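Usuga Shared Workroom: Progress Report to the Ralulwood Fund
Reporting period from March to date
Submitted 29/06/2022

You asked for a plain account of what your grant has done for the workroom so far. Parts of this will read less cheerfully than the application did. I wrote some of that application, so I'm criticizing myself as much as anyone.

The application promised that clear tables would lead to better use of the room. We said people were put off by clutter, and that if every table was cleared at the end of a session, more people would book and less time would be lost. I still think the first half is likely. I am much less sure about the second, and the booking sheets don't settle it. Bookings went up in the weeks after we reopened, but we had also been closed for painting, and people who had been waiting came back all at once. I would not put that in a brochure.

Money first. Of the grant, $325 went on table surfaces and fittings, and the receipts are attached. We bought from Brosura after comparing them with one other supplier. The other was cheaper but wouldn't commit to a delivery date. Brosura did commit to one and missed it by 10 days. They did not offer anything off the bill, and we should have asked before paying.

The tables themselves are an improvement. The old tops were dark and stained, and small parts vanished on them. A pale matte top shows up crumbs, threads and scraps right away, so they get wiped. It also shows every scuff, and I expect complaints about that by winter. The sales sheet described the finish as easy to care for. I would call it easy to see dirt on, and I suppose the one can lead to the other. 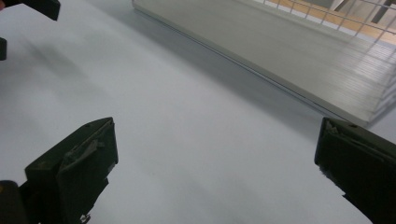 The clearing routine is harder to report on. The rule is that the last group out puts everything away and leaves the tops bare. On paper it takes 10 minutes. When a session runs late it gets shortened to pushing things to one end, and the next group inherits the pile. The log has a box to check for "tables cleared," and it is checked for nearly every session, including a few where I came in afterward and found otherwise. I don't trust that box. Please don't read the completed logs as evidence that the routine works. They are evidence that people check boxes on their way to the door.

Storage is the real trouble, and I raised it before we applied. You can only clear a table if there is somewhere for things to go. We have two cupboards and both were full in March. The Sillis shelving plan was meant to fix this. It was drawn up for a room with straight walls, and ours has a pipe running down the one wall we wanted to use. The shelves have not been ordered. I would sooner report a delay than put up something that blocks the pipe and has to come down again.

We have also changed how the tables are set out. They used to stand in a row, so anyone at the far end had to squeeze past everybody else. They are now in pairs. Some regular users dislike it and have moved them back more than once. I have no figures that say the pairs are better. My own impression is that there is less bumping and more talking, and I can't say whether more talking is what you were paying for.

On the target of 30 sessions by the end of this period, we met it. I would be careful with that number too. Two of those sessions were set-up days with hardly anyone in the room, and the agreement doesn't say whether those count. If you would like them taken out, tell me and I will send a corrected total.

Before the next report I intend to do the following:

Replace the check box with a short written note on how the room was left.
Get a new drawing for the shelves that shows the pipe.
Empty one cupboard completely and find out what in it has been used this year.
Ask Brosura in writing about the late delivery, though I don't expect much.

I am not asking for more money at this stage. If the shelving comes in higher than the Sillis estimate I may have to, and I would want to see the cupboard emptied first. A fair amount of what we are storing may not be worth a shelf.

Workroom Coordinator, Usuga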